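Out on the sand at Tusov

The open day at the Tusov reserve started early in June, and I was in the parking lot before the gate opened! I'd read so much about the dry country past Fodurari that I just wanted to stand in it. 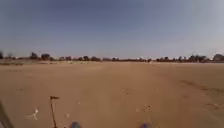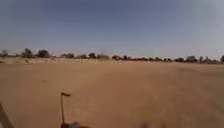 Sand, sky and a long line of trees – I could have stayed there all morning. The entry fee was 2 euros, and the trail map is free at the gate.

Maëlys Cordier wrote in afterward that the trees look close but the walk out takes far longer than people expect, so fill your bottle first.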